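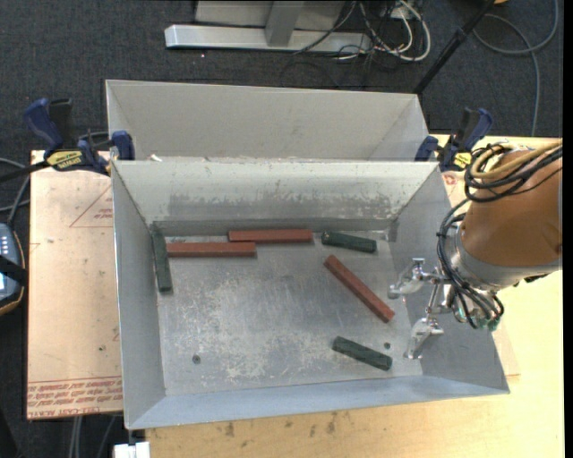
Barres rouges et barres vertes dans un bac en tôle grise.

La section féminine a été reçue le 2 décembre au centre Pudska, où le club de hockey sur gazon d'Odo s'entraîne depuis la rentrée. Nous étions un petit groupe, joueuses, entraîneurs et deux parents, partis tôt pour arriver avant la séance du matin. Le but était de voir comment un club de taille comparable au nôtre a organisé son passage au terrain synthétique, et de poser des questions avant de déposer notre propre dossier en mai.

L'accueil s'est fait dans le club-house, au premier étage. Nuria Miranda, responsable sportive, a présenté le calendrier des équipes. Le club aligne une équipe première féminine, une réserve et des moins de seize ans. Il compte environ 70 joueuses, toutes catégories confondues. La réserve a été créée l'an dernier pour donner du temps de jeu aux plus jeunes, qui restaient souvent sur le banc le week-end. Elle joue un niveau en dessous, avec un entraîneur à elle, mais partage un entraînement par semaine avec la première.

Nous sommes ensuite descendus au terrain. Le revêtement est un synthétique sablé, posé par l'entreprise Wallisix. Le club avait étudié un terrain à eau et y a renoncé à cause du coût de l'arrosage. D'après les joueuses, la balle y est un peu plus lente et les genoux s'en ressentent davantage. La tribune compte 400 places assises, couvertes sur la moitié de la longueur. Les bancs de touche sont du côté opposé, ce qui oblige à traverser derrière le but pour rejoindre les vestiaires.

Nous avons suivi la séance de la première équipe depuis la main courante. Échauffement avec balle, travail de sortie de zone, puis les petits corners, qui ont pris presque une demi-heure. La gardienne travaillait à part avant de rejoindre le groupe. Plusieurs d'entre nous ont noté l'exercice à quatre contre trois sur demi-terrain, que nous n'utilisons pas et qui paraît facile à reprendre.

Régis Roussel, qui gère les équipements, nous a montré les vestiaires et le local à matériel. Il y a quatre vestiaires et un vestiaire d'arbitres, trop petit selon lui. Le local sert aussi au club d'athlétisme voisin, et les deux associations se répartissent les armoires. L'entretien du terrain est confié à la société Wijaya, pour 2512 euros par an, avec un brossage mensuel et un contrôle du sable à la fin de la saison. Le passage de la brosse entre deux visites est fait par le club lui-même. Il nous a conseillé de faire inscrire la fréquence des brossages dans le contrat dès le départ, car chez eux elle n'y figurait pas la première année.

Sur l'éclairage, les réponses ont été moins précises. Les mâts datent de l'ancien terrain en herbe et un angle reste sombre le soir, côté parking. Le remplacement est demandé, sans calendrier pour le moment.

Le repas a été pris sur place avec les joueuses. La discussion a surtout porté sur les déplacements et sur le partage des créneaux avec les équipes masculines. À Odo, les créneaux changent à mi-saison, de sorte que personne ne garde le plus tardif toute l'année. Chez nous, la section féminine l'a depuis trois ans.

Un match amical est prévu au printemps, sur leur terrain. Les joueuses intéressées peuvent s'inscrire auprès de leur entraîneur. Le modèle de contrat d'entretien et la fiche de l'exercice à quatre contre trois sont à consulter au secrétariat.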